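Robots and Machines > Ages 8 to 11

Can a robot hand really pick up anything? 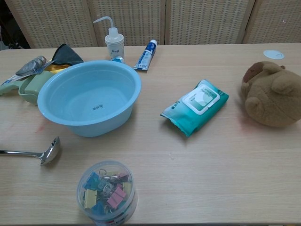
Photo: Teodor Pop / Wemau test table

Adverts for robots love the word "anything". This gripper can pick up anything! You should be suspicious of that word. When somebody uses it, ask them what they tried.

A gripper is the part at the end of a robot arm that does the holding. There are lots of different sorts, and people who build robots spend a lot of time arguing over which is best. The fair way to settle it is to put a muddle of ordinary things on a table and let each gripper have a go at the same muddle. A blue basin, a ladle, a tube of toothpaste, a pack of wet wipes and a cuddly toy make a good start, as they are all awkward in different ways.

At Wemau they compared 2 grippers like this. The first, called the Salian, has two stiff fingers that close like a pair of tongs. The second, the Vusau, has soft rubbery fingers that bend around whatever they touch. The makers of both said they were good at household objects. Well, they would say that.

Big things first

You might think a big thing is easy to grab. Try it yourself with a washing-up bowl, using only your thumb and one finger. You can't get your hand round the whole bowl, so you have to pinch the rim. The stiff Salian fingers were good at pinching a rim, but only if they came down in just the right spot. The soft Vusau fingers slid off again and again.

Thin things

A ladle has a long handle that lies very close to the table. To lift it, the fingers must get underneath or squeeze from both sides, and there is hardly any room. If the arm goes a tiny bit too low it bumps the wood. If it stays too high it closes on air. Shiny metal is a nuisance too, because light bounces off it and can confuse a camera that is trying to work out where the edge is.

Squashy things

Now the soft fingers did better. A packet of wipes changes shape when you squeeze it, and so does a toy with fuzzy fur. The Salian could hold the toy but it squeezed in one place, and the toy swung about. The Vusau wrapped round it and kept it still. A tube of toothpaste is a sneaky one. Press too hard when the cap is off and you have a mess to clean up!

Things on top of things

A dustpan with something lying over it is harder than a dustpan by itself. Which one should the robot take first? Where does one stop and the other begin? You know straight away, but the robot has only got its cameras and its program, and it can mix them up. Cloth is worst of all. A folded cloth has no proper shape, so the program can't simply look for the shape it saw last time.

So who won?

The testers made 1,042 tries altogether, and 292 of them went wrong. The thing was dropped, or pushed along the table, or missed completely. Does that sound like "anything" to you?

I asked Teodor Pop, who ran the tests, which gripper he would buy. He wouldn't choose. "It depends what you want picked up," he said, and then he showed me a long list of drops. I liked that list more than I liked the adverts. It told me which objects were dropped, and how many times.

There was also a good question that the test didn't answer. The same controller, a box called the Plusarura, was moving the arm for both grippers. Perhaps it suited one better than the other - if so, part of the score belongs to the box and the fingers don't deserve the blame. They plan to try again with a different controller.

Try it at home

Put on a pair of oven gloves and pick up a teaspoon, a sock and a plastic bowl. Then take off the gloves and do it with kitchen tongs. Have ten tries at each object and write down every drop, including the silly ones. Swap with a friend and see whether your scores match. If they don't, was it the tongs, or was it you?

And next time you watch a film of a robot tidying a kitchen, look for the places where the film jumps. How many tries did they leave out?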